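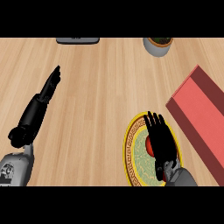

10 May 2021, Addale, bench 2

Two-arm cell, tabletop clearing task. Simulation only, no hardware time booked.

Task as handed over from the canteen: take fruit off the plate, leave everything else on the table where it is. Right arm does the grasp. Left arm parks over the open wood with fingers straight and stays there unless called.

Settings carried over from the last entry except:
- right hand approach is now from above, fingers open until contact
- left park pose raised
- run length capped at 12 s

147 runs. 11 ended with the fruit still on the plate. Most of those were the thumb meeting the rim first. Wolfram thinks the rim is modeled too high. Checked against the Eichhorn plate we have in the drawer and he is right, but only slightly, so I do not expect it to clear all of them. Corrected the mesh anyway. Rerun tonight.

View from overhead is poor for judging the grasp. With the hand down over the plate there is very little red left to see and the fingers hide the contact. Sunil to add a second view, low and from the side. Until then contact forces go in the log and we read those.

Box on the right is well placed as an obstacle. The right hand comes down near it without touching. Do not move it between batches or the numbers cannot be compared.

Staffing side, notes from the call with Hildegard Kramer (canteen, late shift):

Clearing is nearly 70 minutes of her shift. She does not mind losing it. What she minds is the plan in the Lostik draft, where the person on clearing becomes the person who stands by the cell and resets it. Her words: "then I am waiting for a machine instead of wiping a table." She also uses the clearing round to see what comes back uneaten and adjusts the next day's order from that. Neither point is in the task description. I had assumed the order came from the till.

Timo suggests logging what is left on each plate. Possible in principle. We would need classes for half-eaten items and we have none; all fruit in the sim is whole. Not before October.

Annelore asked who decides when the cell is stopped. The draft says shift lead. Hildegard says the shift lead is in the back kitchen at that hour. Open. Sent to Jovach with a request for a written answer.

To do:
- rerun with corrected rim, same seeds
- side view (Sunil)
- reset procedure, count the steps one person has to do
- ask Hildegard whether two of us can walk a late shift with her
- left arm: decide if it is needed at all for this task. It has not been called once in the batch.

Seeds and config are in the bench 2 folder, under the old task name.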